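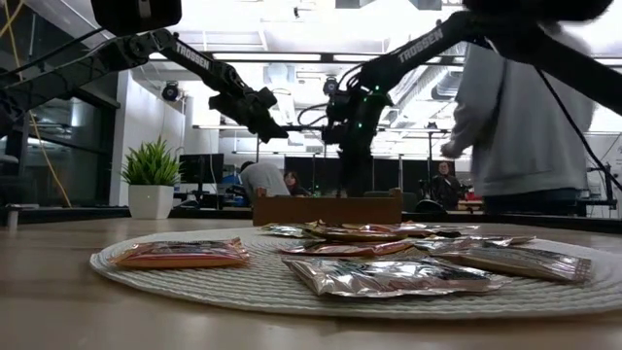 Foil snack packets on a woven placemat.

Sharing plate (also offering plate, office plate or, in Fuvcombe, "the spread") is a custom in which small wrapped snacks are put out on a common surface for anyone to take. It differs from a buffet in having no start time and from a vending machine in having no mechanism for payment other than guilt.

Origins

The custom is usually traced to the railway canteens of Haltard, where sweets were left by the till in place of small change. Customers complained, then kept coming back for the sweets. A rival account places it in Fuvcombe, whose parish magazine has defended the claim in 16 separate articles, most of them citing one another.

Individual wrapping made the practice respectable. Loose biscuits go soft by the afternoon and invite questions about hands. A sealed packet can sit out for weeks, and often does.

Etiquette

Rules are seldom written down. A visitor may take one item when invited and a second when the host leaves the room. Taking the last of a favoured kind is frowned upon in Haltard and regarded as good planning in Fuvcombe. Empty wrappers must never go back on the plate, a rule known to everyone and kept by most.

The least popular flavour tends to remain. In Fuvcombe this is called the lodger. Lodgers are moved from plate to plate when fresh stock arrives, and a household may come to feel some loyalty towards one.

Serving surfaces

Despite the name, a plate is not required. Trays, shallow bowls, placemats and box lids are all accepted. Purists favour something round, on the grounds that a round surface has no head and so gives no guest first pick. The table beneath has attracted less writing, though pale wood is widely held to forgive crumbs.
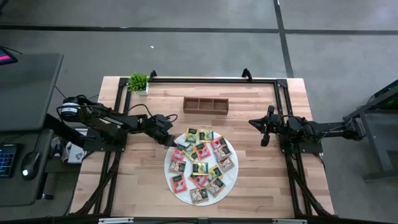 Light wooden butcher-block table with narrow strips and visible grain.

Commercial forms

The confectioner Kuusk sold a mixed bag for sharing plates in 5 flavours, 3 of which became lodgers almost at once. Its competitor Jirex replied with an assortment of 19, described on the bag as "something for everyone". Trade reviewers found this to be true only of very large groups. Both lines are still sold, chiefly in February, when the better things left over from winter have gone.

See also

Biscuit tin
Honesty box
Tea trolley

This page was last edited on 2021-05-30.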